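Bitte lesen Sie mir meinen Befund vor

Veröffentlicht am 30. Juli 2009 in: Meinung, Gesundheit

Im Oktober hat man mir im Klinikum Grundar die Gallenblase entfernt, und ich möchte gleich vorweg sagen, dass die Gallenblase der einfache Teil war. Der schwierige Teil wog mehr und kam in einem braunen Umschlag. Darauf stand »An den weiterbehandelnden Kollegen«, und da ich an jenem Tag mit dem Bus nach Hause fuhr und der weiterbehandelnde Kollege schon Feierabend hatte, lag der Umschlag die Nacht über bei mir in der Küche. Ich habe ihn natürlich aufgemacht.

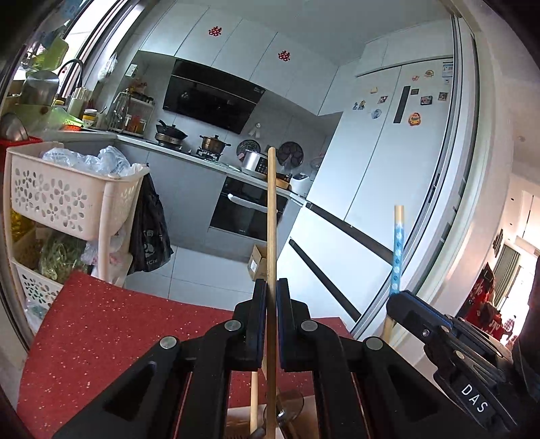
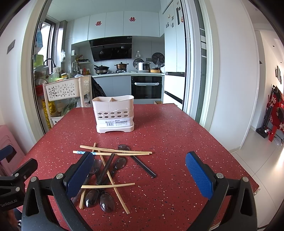
Eine Leserin schrieb mir nach der letzten Kolumne, sie verstehe die ganze Aufregung nicht, der Arztbrief sei nun einmal ein Brief unter Fachleuten, und wer beim Steuerberater sitze, verlange ja auch nicht, dass der das Finanzamt in Reimen anschreibe. Sie habe ihren eigenen Brief nach der Schilddrüse ungelesen abgegeben und seitdem vorzüglich geschlafen.

Das mit dem Schlaf glaube ich ihr aufs Wort. Mein eigener war in jener Nacht mäßig. Auf der ersten Seite erfuhr ich, dass ich mich in »reduziertem Allgemein- und adipösem Ernährungszustand« vorgestellt hätte. Ich hatte mich vorgestellt, das stimmt, mit Namen und Handschlag, von einem Zustand war dabei nicht die Rede gewesen. Weiter unten war mein Abdomen »unauffällig«, was man nach der vorangegangenen Bemerkung fast als Trost lesen konnte. Der Befund der Gewebeuntersuchung war »negativ«. Es hat eine Weile gedauert, bis ich begriffen habe, dass man sich darüber freuen soll. Um halb zwei in der Nacht denkt der Laie bei »negativ« an Schulnoten und Kontostände.

Der Vergleich mit dem Steuerberater hinkt trotzdem, und zwar auf dem Bein, auf dem der Patient steht. Meinem Steuerberater gehört mein Knie nicht und mein Bauch auch nicht, er hat Quittungen von mir, und wenn er sich vertut, zahle ich nach. In dem braunen Umschlag stand dagegen, welches Mittel ich wie lange nehmen soll, was ich in den nächsten Wochen nicht heben darf und bei welchen Beschwerden ich sofort wiederkommen muss. Geschrieben war das alles an einen Mann, der mich nicht hebt und der auch nicht dabei ist, wenn ich einen Kasten Wasser die Treppe hinauftrage. Der Einzige, der all diese Anweisungen befolgen konnte, war zugleich der Einzige, an den sie nicht gerichtet waren. »Wiedervorstellung bei Persistenz oder Progredienz der Symptomatik«, stand da. Ich habe den Satz meinem Schwager am Telefon vorgelesen, und der hat gefragt, ob das ansteckend sei.

Nun ist das Klinikum Grundar kein rückständiges Haus. Im Flur zwischen Aufnahme und Cafeteria hängt eine Tafel, auf der »Bei uns steht der Mensch im Mittelpunkt« zu lesen ist, und wer schon einmal in einem Mehrbettzimmer im Mittelpunkt gestanden hat, in einem hinten offenen Hemd, der weiß, dass diese Tafel nicht lügt. Es gibt außerdem einen Fragebogen zur Zufriedenheit. Er umfasst 89 Fragen. Gefragt wird nach der Temperatur des Tees, nach der Erreichbarkeit der Lichtschalter, nach der Freundlichkeit der Telefonzentrale und ob man die Beschilderung zum Parkhaus als hilfreich, eher hilfreich, weniger hilfreich oder nicht hilfreich empfunden habe. Ob man verstanden hat, was einem fehlt, will der Bogen nicht wissen. Ich habe es unter »Sonstiges« eingetragen, wo zwei Zeilen frei waren.

Seit dem Frühjahr gibt es nun auch noch Cinport. Cinport ist das neue Patientenportal, ein Wort, bei dem ich an Säulen und Freitreppen denke, und man meldet sich dort mit einer Nummer an, die per Post kommt, und einem Kennwort, das in einem zweiten Brief kommt, damit der Dieb zweimal an den Briefkasten muss. Dahinter liegen dann die eigenen Unterlagen. Ich habe mich darauf gefreut, wirklich. Man hatte mir in der Aufnahme gesagt, in Cinport sei alles »patientengerecht aufbereitet«. Aufbereitet heißt, dass der Arztbrief aus dem braunen Umschlag eingescannt wurde, ein wenig schief, und dass man ihn jetzt am Bildschirm nicht versteht. Daneben gibt es einen Knopf mit der Aufschrift »Erläuterungen«. Er führt zu einer Bedienungsanleitung für das Portal. Ausgedruckt hat sie 71 Seiten, und sie ist, das muss man der Gerechtigkeit halber sagen, hervorragend geschrieben. Kurze Sätze, die Fachwörter erklärt, ein Stichwortverzeichnis. Wer immer diese Anleitung verfasst hat, gehört sofort in die Chirurgie versetzt.

Ich kenne die Gegenargumente, man hat sie mir in den letzten Monaten reichlich zugeschickt. Das häufigste lautet, dafür fehle die Zeit. Die Ärzte schreiben ihre Briefe abends nach dem Dienst, zwischen zwei Notfällen und einem kalten Käsebrot, und jetzt kommt auch noch einer daher und wünscht eine Übersetzung. Das nehme ich ernst. Ich habe den Assistenzarzt gesehen, der mich aufgenommen hat, und ich habe ihn am nächsten Tag wieder gesehen, und zwischendurch war er offenkundig nicht zu Hause. Von dem will ich keine Prosa. Ich will einen Absatz. Fünf Zeilen am Ende, auf Deutsch: Das hatten Sie, das haben wir gemacht, das nehmen Sie bis dann und dann, und wenn es so oder so wird, rufen Sie diese Nummer an. Wer »Cholezystolithiasis« fehlerfrei diktieren kann, dem kommt auch »Gallensteine« über die Lippen, und er spart dabei Silben.

Das zweite Argument ist feiner. Es sagt, der Laie rege sich nur auf, wenn er alles verstehe. Man kennt das aus der Zeit, als der Doktor mit den Angehörigen auf dem Gang flüsterte und der Kranke drinnen so tat, als lese er Zeitung. Ich halte das für eine Verwechslung. Aufgeregt habe ich mich über die Wörter, die ich nicht verstand. Bei »Z. n.« habe ich eine Stunde lang an etwas Zystisches gedacht, es heißt »Zustand nach«. Bei »o. B.« dachte ich zunächst an die Drogerie. Und »multimorbid« ist ein Wort, das man einem Menschen über sechzig mit Bluthochdruck und einem kaputten Meniskus vermutlich mit vollem Recht anheftet, aber wenn er es nachts allein in der Küche findet, dann beginnt er doch, die Schubladen nach dem Testament zu durchsuchen.

Wer nichts versteht, geht ins Internet. Auch davor wird gewarnt, meist von denselben Leuten, die einem den Anlass geliefert haben. Ich habe dort in jener Nacht ein Forum gefunden, in dem sich 271 Beiträge mit einem einzigen Laborwert befassen, der bei mir leicht erhöht war. Nach dem Beitrag, in dem jemand seinen Hund mit demselben Wert erwähnte (dem Hund gehe es den Umständen entsprechend), habe ich aufgehört. Am Morgen rief ich meine Hausärztin an. Sie hat am Telefon gesagt, der Wert sei nach so einer Operation immer ein bisschen hoch, das hätten alle. Der Satz dauerte keine zehn Sekunden. Man hätte ihn ohne Weiteres unter die Tabelle schreiben können, Platz war da, es stand nur der Hinweis »maschinell erstellt und ohne Unterschrift gültig«.

Dass es anders geht, weiß ich aus Okell. Dort liegt die kleine Rehaklinik, in der meine Frau vor ein paar Jahren nach ihrer Hüfte war, vom Haus her nichts Besonderes, Linoleum, Hagebuttentee, ein Aquarium mit einem Bewohner. Am letzten Tag bekam sie zwei Briefe. Einer war verschlossen und für den Arzt. Der andere war offen und für sie, eine Seite lang, mit ihrem Namen in der Anrede, und es stand darin, was sie darf und was sie noch eine Weile bleiben lassen soll. Sie soll zum Beispiel nicht auf Leitern steigen. Diese Seite hängt bis heute bei uns am Kühlschrank, die Leiterstelle ist unterstrichen, und sie wird mir regelmäßig entgegengehalten, wenn Vorhänge gewaschen werden. Ich kenne keinen anderen medizinischen Text, der in unserem Haushalt je irgendeine Wirkung gehabt hätte.

Ich habe nach diesem Muster beim Klinikum nachgefragt, höflich und schriftlich. Die Antwort kam von der Stabsstelle Qualität, die im Hlongwane-Bau sitzt, dem neuen mit der Glasfront, und sie lautete, man nehme meine Anregung dankbar auf und werde sie im Rahmen der kontinuierlichen Prozessoptimierung einer Prüfung zuführen. Ich habe das zweimal gelesen und dann meinem Schwager vorgelesen. Er meinte, Persistenz habe ihm besser gefallen.

Was mich an der Sache wurmt, ist die Billigkeit der Lösung. Es braucht dafür kein Portal und keinen Neubau. Man muss auch das Studium nicht umkrempeln, obwohl ein Nachmittag Deutsch zwischen Anatomie und Biochemie wohl niemanden aus der Bahn werfen würde. Es braucht diesen einen Absatz und einen Chefarzt, der keinen Brief ohne ihn unterschreibt. Ich würde die Fachsprache dabei gar nicht anrühren. Sie ist genau, sie ist schnell, und der Radiologe soll dem Chirurgen bitte weiterhin sagen können, wo etwas sitzt, ohne dass beide dabei mit dem Finger auf sich selbst zeigen müssen. Ich möchte nur nicht der Einzige im Raum sein, für den es keine Fassung gibt.

Der Leserin mit der Schilddrüse wünsche ich weiterhin gute Nächte. Es gibt Menschen, die ihren Umschlag ungeöffnet abgeben, und das ist ihr gutes Recht, man soll ja niemanden zur Lektüre zwingen. Nur sollte das eine Entscheidung sein dürfen. Im Moment kommt es bei den meisten von uns auf dasselbe hinaus, ob wir den Umschlag aufmachen oder nicht, außer dass die einen schlafen.

Den Fragebogen habe ich übrigens noch einmal zugeschickt bekommen, mit der Bitte, die Frage nach der Teetemperatur nachzutragen. Ich habe »negativ« hingeschrieben.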